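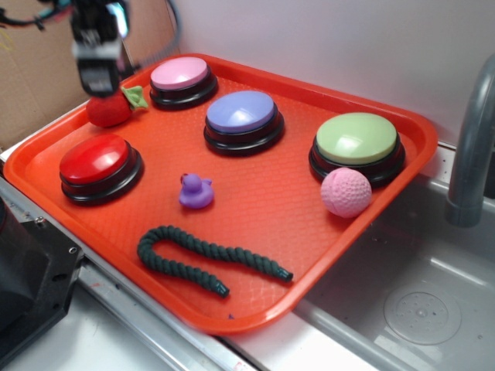

Tamgate rents out robot arm for people who would rather not build one

Tamgate has begun taking orders for its Flastden bench kit, a single robot arm with gripper, mount and training software that the company says will fit beside an ordinary kitchen sink. The price is $2,684, or $86 a week for those who suspect they may lose interest.

The kit is pitched at small labs, colleges and what the brochure calls "serious households." Buyers set out a tray of odds and ends, guide the arm through picking them up, and then leave it to try alone. Tamgate recommends starting with plush toys, rubber ducks, big push buttons and short lengths of rope, a shopping list most parents of toddlers can skip.

"Soft things teach it manners," said Shona Mackay, product lead at Tamgate. "Buttons teach it to aim. Rope mostly teaches the owner patience."

Setup is quoted at 15 minutes. Imogen Greenwood, who runs the robotics workshop at Stockdale College and had a kit on trial through September, put it closer to an afternoon, much of it spent on cables. She was kinder about the software, which let her students record a new task without writing any code, and about the gripper, which she said coped well with anything that had some give in it. Hard, round objects went on the floor a good deal.

The arm moves slowly by design and stops when it meets resistance. Tamgate describes this as a safety feature. Greenwood's students described it as sulking.

Rentals run for at least two weeks and include the mount, though not the tray or anything to put on it. A starter pack of objects is due later from Sindadov, which makes the gripper pads. Tamgate has yet to set a price for the ducks.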